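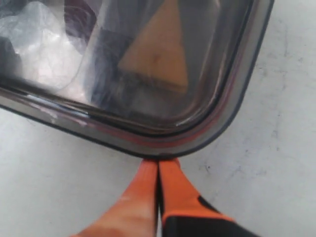 How long should I leave the Sowa plugged in before I set the first programme? Give it 19 minutes, so the clock can pick up the time signal.

Setting your first heating programme

1. Press and hold Menu until the little flame blinks. Mine took two goes.
2. Type in the installer code, 3519, and press OK.
3. Pick Weekday, then set your morning start. I like 7 - the house is lovely by the time I'm down for breakfast!
4. Set the night temperature and press OK twice.

Note: if you've got the older Jolldale boiler, choose Type 2 in step 3 before you touch the times (it's hidden under More).

Caution: don't take the front cover off with the power on. Switch off at the wall first, please.

5. Go back to the main screen and check that the word Auto is showing.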